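Shirts on the Bed: A Gallery of Folding

Home > Gallery > Laundry and Linen

I have folded clothes on a bed for as long as I can remember. My mother did it, my aunt did it, and when we moved into the flat in April the very first thing I did, before the kettle was out of its box (shameful, I know), was to make up the bed so I'd have somewhere to put the clean washing. Tables are too short and the floor is too far down these days! A bed gives you room to throw a sleeve out to its full length and walk round to the other side if you need to.

So this is a little page for people who like that sort of thing, and there seem to be more of us than I thought. The album has had 252 visits since I put it up, and I've tried to answer everyone who wrote in.

Starting with a shirt

Long sleeves are what put most people off. Before any folding at all, I lay the shirt down loosely and find out where everything is, pulling the arms away from the body so they don't get rolled up inside it and turn into a lump later on.
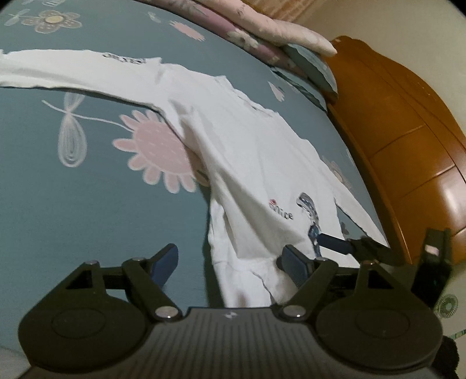
Once the sleeves are out of the way you can run your palm from the collar down to the hem, pushing the air out as you go. I do the shoulders last, and I'm not fussy about it. My old Lulico ironing board has been standing behind the door for months now, and I must say I don't miss it, though I do still get it out for weddings.

The bit in the middle

There is always a moment when the thing looks worse than it did when you began. You have hold of one part, the rest has gone into ridges, and it's very tempting to scoop the whole lot up and stuff it in the drawer. Don't! Take a proper pinch of cloth, lift it a little, and let the weight of the rest do some of the work for you. With white cotton I like to go slowly, as it does show every crease you press into it by mistake.

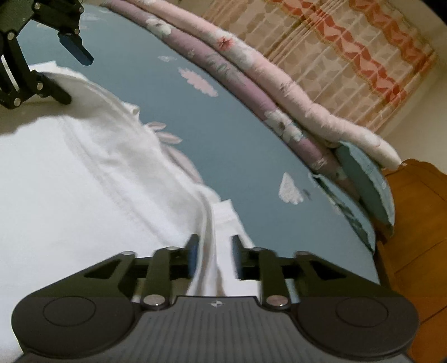 Tin-yau Au writes that a good shake at the window first saves half the bother, and that anything cotton ought to be folded within the hour or it sets in its creases and you may as well wash it again. I've tried the shake since and I'm a convert, although the neighbours downstairs may have views. As for the hour, well, some weeks I manage it and some weeks the basket sits there until bedtime.

Folded and set down

I fold in from the sides, then up from the bottom in 2 goes, and leave it be. The edges come out soft and a bit wrinkled more often than not, and I have stopped minding. A cheerful sheet helps enormously, I find. Flowers, clouds and hearts make a dull job feel much less like one, and slate blue is kind to the eye when you've got white things to sort.
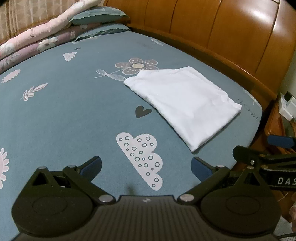
From there the pile goes into the Cominance drawers, shirts on the left and everything else wherever it'll fit. The drawers are 67 centimetres wide, so a shirt folded to a third of its width goes in very nicely, with room beside it for another few. I've been asked whether I stand them on end like books. I did for a while, and they fell over, so now they lie flat and the ones I like best work their way to the top.

Pillowcases next time, and possibly the dreaded fitted sheet if I can get my courage up. Do keep the tips coming, the comments are open at the bottom of the page.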